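The Edton Path: A Gallery

I have been walking, jogging and (on my better days) cycling the path at Edton for years, and I still get a little lift every time the trees give way and there it all is, grass on both sides and a long dark line going straight off ahead. It's flat, it's open, and you can see so far down it that a dog walker coming the other way is a dot for ages before becoming a person you wave to. I love it!

My cousin, who moved away, keeps asking whether the old path is still the same. Youssra El-Sayed of the Trollerero walking group says it is, and Amr Benkirane has plenty of stories about it, so here are a few notes for anyone planning a first visit.

A bit of practical stuff before the pictures. The full out-and-back took me 32 minutes on the bike last August, with one stop to fix a rattling mudguard, and that was riding slowly enough to talk the whole way. On foot you'll want a good bit longer, and please take it, because the sky is half the fun. Bring a windbreaker even when it's warm in town. There is nothing out there to slow the wind down, and it can make the trip home feel twice as long as the trip out. The little Wasance kiosk by the parking lot does a very decent coffee, and they'll fill your water bottle if you ask.

Now for the path itself.
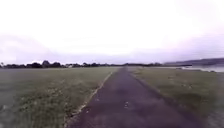

Straight on toward the horizon, with grass to either side and the pale edging running along on the left.
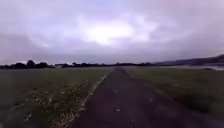

Same stretch, same good old weathered blacktop. Look in the grass by the left-hand edging for the scatter of little white flowers!

Amr Benkirane wrote back as soon as he saw the page, to say that he learned to ride a bike out here and that I'd left out the most important thing, which is that you should always start into the wind. His father made him do it every single time, he says, and he hated it until the turnaround, when he got to fly all the way back with his feet off the pedals. He also thinks early evening beats morning by a mile and that I'm only fond of mornings because I can't sleep.

He may have a point about the wind. On mornings I'm not giving an inch — I was out at 6:30 one day last summer and had the whole length to myself, with larks going up out of the grass and my shoes soaked through from cutting across to the water. Best walk of the year.

If you're coming for the first time, a few more things I've picked up:

The surface is fine for strollers and for most wheelchairs, though it's an older path and you'll feel the texture on small hard wheels. Skaters tell me it buzzes right up through the knees. Road bikes are happy on it.

Keep dogs on a leash in nesting season. The larks build right down in the grass and they are very easy to disturb.

Go easy on the flowers, too. Brahim Ait Brahim's daughters make daisy chains from the ones that have already been mown off the edges, and there are always plenty of those.

I'd like to add some winter pictures when the frost comes, and Amr has promised me an evening set to prove his case. If you have any of your own, bring them along to the kiosk and ask for Youssra.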